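Can it do the dishes yet – speaker notes
Kullier, 28th June, after-lunch slot. Keep it under 14 min.

1. Open
Ask for hands: who has a dishwasher at home? Then: who still hates loading it? Pause for that.
Robot vacuum = easy answer, get it out of the way. It pushes dirt around a flat floor. Doesn't pick anything up. Tonight's dishes are a diffrent animal.

2. Why bowls
People expect me to say knives or wine glasses. Bowls are plenty. Curved wall, slick glaze, thin rim, no handle. You grab one without looking while talking to your kid.
The machine has to find the rim, get a finger on the inside of it, close, and not shove the whole thing across the table.
Glaze throws the ceiling lights back at the camera too. Say this slowly, people miss it.

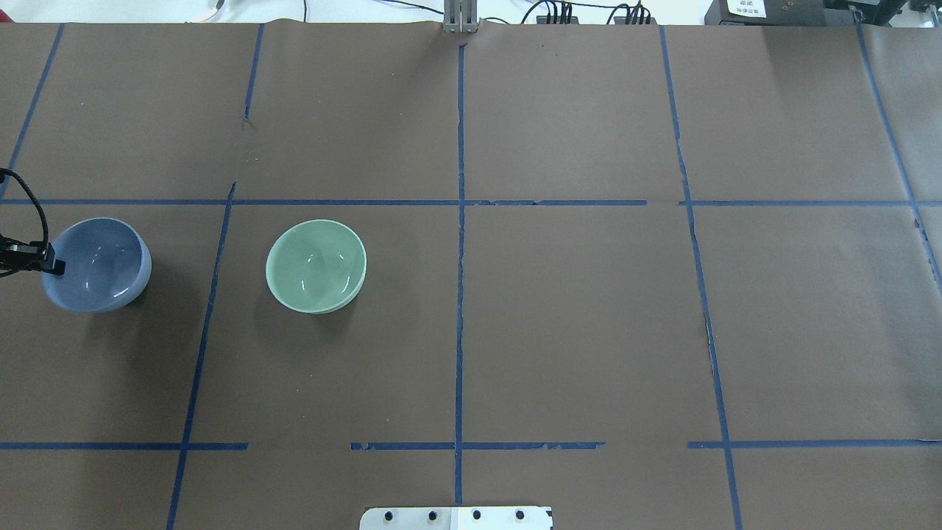

3. What the picture is good for
Two bowls, brown paper, blue tape. Finger at the rim of the slate-blue one, pale green one next along. Let them look, dont talk over it.
Point out how bare it is. No forks, no food, no stack. Your sink on a Sunday has all of that plus a sponge in it.
Tape is worn in places, paper creased. Somebody always asks if the lines have to be perfect. Answer: a kitchen isn't.

4. The Skaselcombe numbers
Our own bench, June, plain bowls only. 100 tries, clean lift on most of them. Give the split out loud, it's on the card in my folder.
Misses were mostly slides – finger touches, bowl scoots.
Time per bowl roughly 14 seconds. My mother does a whole rack in that. (laugh, move on)

5. Shop floor
Millet job: same part, same tray, all day. Machines win there, have for years.
Itine job: mixed bins, 3 kinds of tub, wet lids. Went back to people after 2 weeks. Say why – re-teaching ate the savings.
Link to home: your kitchen is Itine, every night.

6. So, yet?
Clearing one known table, slowly, with someone nearby: close.
Whole kitchen, unattended: no. Don't soften this. If pushed for a year, don't give one.

Questions. Repeat each one into the mic, back row couldnt hear last time.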